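**Surface protection** is the practice of covering a finished surface, such as a worktop, desk, floor or display case, so that it is not scratched, stained or worn during use. The cover may be temporary, as in building and decorating work, or may stay in place for the life of the furniture.

## History

Cloth and oiled paper were the usual covers for household tables before clear plastics came into general use. In Dilville, a furniture town, makers sold tables with a fitted felt and a linen overcloth. The Ukberg works later supplied clear sheet on rolls 252 metres long, and the McAlister catalogue listed 19 grades of it, sorted by thickness and finish.

## Materials

Clear sheet is chosen where the surface underneath must remain visible. Thin sheet follows the surface closely but creases easily, and its creases reflect light. Thicker sheet lies flatter and is harder to fold. Felt, card and cork are used where the main risk is impact, and waxed paper remains common in kitchens and craft rooms.

## Fixing

Small covers are normally held with tape along their edges. Larger ones may be weighted, clipped or tucked beneath the table top. Tape is applied to a clean surface and pressed down from the middle of each strip towards its ends.

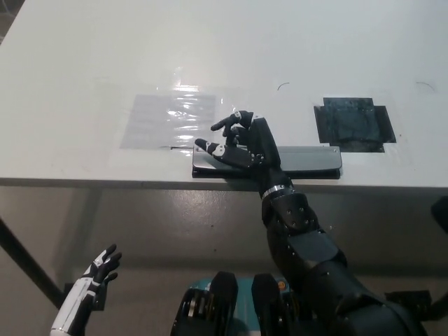
Adhesive left behind on removal can be softened with warm soapy water. The Skitodov guide to workroom practice advises that tape be renewed every 5 weeks and that solvents be tested first on a hidden part of the surface.

## See also

- Tablecloth
- Desk pad
- Dust sheet
- Drawer liner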